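Chapter 4
Paper Bags at the Packing Counter
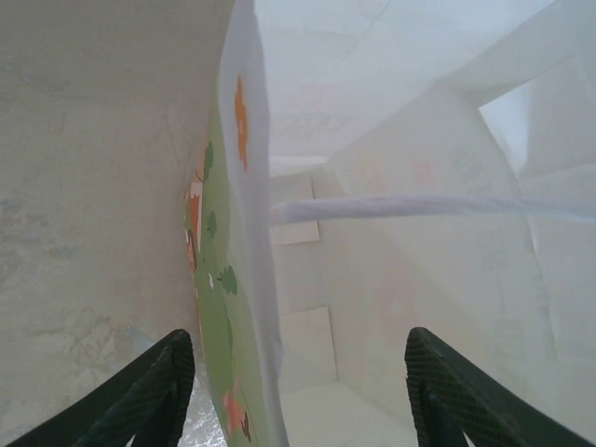 Most goods sold over a counter leave the shop in a bag. The bag is often the last thing the staff handle and the first thing the customer judges at home. A cake that was baked with care and then carried on its side in a bag of the wrong width will be remembered for the smeared icing. For this reason the packing counter is treated in this course as a work station in its own right, with its own layout, its own supplies and its own standards.

Chapter 3 dealt with boxes, trays and inner wraps. This chapter takes up the outer bag, and in particular the paper carrier with rope handles, which has become common in bakeries, gift shops and small clothing stores. Students who have worked only with plastic bags will find that paper asks for different habits. It creases and keeps the crease. It stands up by itself when it is opened properly and slumps when it is not. It loses strength when damp. None of these points is difficult to learn, but each has to be practiced with real goods.

After studying this chapter, the student should be able to:

name the parts of a paper carrier bag and explain what each part does;
choose a bag of suitable width, depth and height for a given order;
open, load and close a bag without tearing the top edge or pulling a handle loose;
store unused bags so that they remain flat, dry and ready to hand;
recognize a bag that should be taken out of use.

4.1 The parts of the bag

A paper carrier has two wide panels, front and back, and two narrow side walls called gussets. Each gusset has a crease down the middle so that the bag can fold flat for shipping and storage. The base is formed by folding and gluing the lower ends of all four walls. In better bags a loose card is placed over the base to spread the load.

The upper edge of the bag is usually turned inward to make a double thickness. This turned band is called the top fold. It stiffens the mouth and gives the handles something firm to hold. On a printed bag the inside of the fold may be left plain, and the plain paper is then a convenient guide when checking whether the fold has begun to lift.

Handles are of three main kinds. Flat handles are strips of folded paper glued to the inside of the wall. Rope handles made of twisted paper are either glued under a patch or passed through holes and knotted. Ribbon and cord handles are found mostly on gift bags and cost more. Twisted paper is comfortable in the hand for light and medium loads. It should always be lifted by both handles together. When a bag is picked up by one handle, the whole weight falls on two points of a single panel, and the paper may tear there well before the base is in any danger.

4.2 Printed bags and plain bags

A shop may order bags with its own name, with a stock pattern, or with no printing at all. Patterned bags with leaves, flowers or seasonal figures are popular for presents and children's parties. They save the customer the trouble of gift wrap, and many are kept and used again. Plain bags are cheaper and can be bought in smaller lots.

The buyer should consider how long a pattern will remain in use. A bag printed for a holiday has a short season. The bakery chain Cakside, whose packing rooms are discussed in several chapters of this book, ordered 3,000 autumn bags for delivery in October and found 300 of them still on the shelf in spring. The leftover stock was in perfect condition and could not be used at the counter for another half year. The chain now orders one general pattern for all seasons and adds a small sticker when a holiday calls for it.

Printing also affects handling. Ink on a coated surface may scuff where bags rub together in the carton. Staff should lift printed bags from the top of the pile and avoid dragging them out from the middle.

4.3 Choosing the size

The most frequent fault at the counter is a bag that is too large. A box that can slide will slide, and it will come to rest against a side wall with one corner pressing outward. The second most frequent fault is a bag that is too narrow, so that the box has to be tilted to go in. Cakes, pies and potted plants must never be tilted for the sake of the bag.

The measure that matters most is the width of the gusset. It should be slightly more than the depth of the box, enough to let the fingers pass down each side and out again. The front panel is judged in the same way. Height is less critical – a bag may stand well above its contents – but the goods should not rise past the top fold, or the handles will not meet.

A shop does best with a short range of sizes. When the trainer Ákos Bárány reviewed the stock room of a gift store named Prakari, he found 57 cartons of bags in so many sizes that the staff had given up reading the labels and simply took whatever was nearest. The range was cut to four sizes, and a sample of each was fixed to the wall above the counter with its largest suitable box drawn beside it. New employees learned the range in one morning.

4.4 Opening and loading

The bag should be opened on the counter and not in the air. Shaking a bag open is quick, but it strains the glued seams and often leaves the base half folded. The recommended method is as follows.

Stand the folded bag upright with its front panel facing you. Part the two wide panels at the top and place one hand inside. Press the hand down to the base and push the fold flat. Draw the hand up again, pressing each gusset outward along its middle crease. Let the handles fall to the outside, clear of the mouth. Place the base card, if one is used, and check that it lies level.

Heavy and flat items go in first. Boxes are lowered with the hands at the sides, and the hands are withdrawn slowly so that they do not catch the top fold. Soft goods and wrapped pieces are set on top or used to fill a gap. Tissue may be added last. Cold or moist goods need an inner wrap before they go into any paper bag, as described in Section 3.5, and a second check should be made that the wrap is closed at the bottom as well as at the top.

Receipts are handed to the customer or placed flat against the inside of the front panel. They should not be dropped under the goods, where they may be thrown away with the tissue.

4.5 Storage at the counter

Unused bags are kept flat, in their carton or on a shelf, away from sinks, ovens and outside doors. A working supply is kept under the counter, sorted by size, with the folded bases all facing the same way. Up to 300 medium bags can be held on a standard Fodor shelf without crushing the lowest ones. Taller piles tend to lean, and the bags at the bottom take on a curve that makes them hard to open.

A few bags may be opened ahead of a busy period. They should stand on a clean part of the counter, mouth upward, and should not be nested inside one another. Nesting seems to save room, but rope handles catch on each other and the inner bag is often creased when it is pulled free. Scraps of wrap and tape should be cleared from the surface as work proceeds. A bag set down on a strip of tape will usually lose part of its base when it is lifted.

4.6 Taking a bag out of use

A bag should not be given to a customer if a handle has come away at either end, if the base does not close fully, if a gusset is split, or if the paper shows a stain or a damp mark. A creased panel is a matter of judgment. Such bags may be set aside for use within the shop, for instance to carry returned items to the stock room – with light loads only.

Terms introduced in this opening section: base card, gusset, nesting, rope handle, top fold.

Section 4.7 continues with double bagging, shared orders and the packing of glass.

© Plinance Retail Training Series. All rights reserved. Contact the publisher | Back to top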